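4.2 Puesta en marcha del puesto de clasificación – turno de mañana

Antes de nada: quien clasificaba a mano ahora prepara, vigila y corrige. El brazo no decide que va dentro del lote. Eso sigue siendo vuestro.

1. Llave en MANUAL. Seta de emergencia suelta.
2. Abrir Ulora en el terminal, cargar el programa 147.
3. Velocidad al 100 solo con la puerta cerrada. Si no, no arranca.
4. Colocar las piezas sobre el tablero. Separadas da igual, el programa las agrupa por color.
5. Pasar a AUTO y salir de la zona. Confirmar en pantalla.
6. Al acabar el ciclo, revisar los grupos y firmar la hoja.

PRECAUCIÓN – No meter la mano con el piloto verde encendido. Ni para una pieza suelta. Parar, llave, y entonces sí.

Nota: error 314 = pieza no reconocida. Retirarla, anotarla, seguir. Si se repite, avisar a Gleice Prado (mantenimiento), no reiniciar por vuestra cuenta.

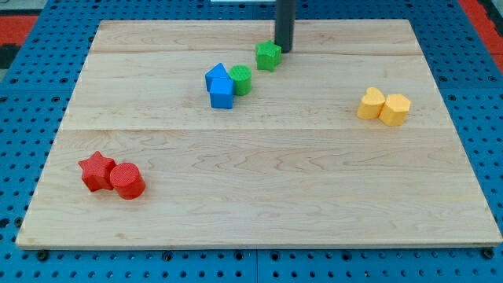 Fig. 7. Piezas por color sobre el tablero: verde y azul, amarillo, rojo.

7. Si un grupo mezcla colores, marcar REVISAR. Pasa con verde y azul – corregir a mano en modo MANUAL y anotar el cambio.
8. Rotación: quien vigila pantalla cambia con preparación a media mañana. Lo pidió el turno en septiembre y se mantine.

Dudas de horarios o de formación: Akua Ofori, extensión 200.

Rev. 11/02/2026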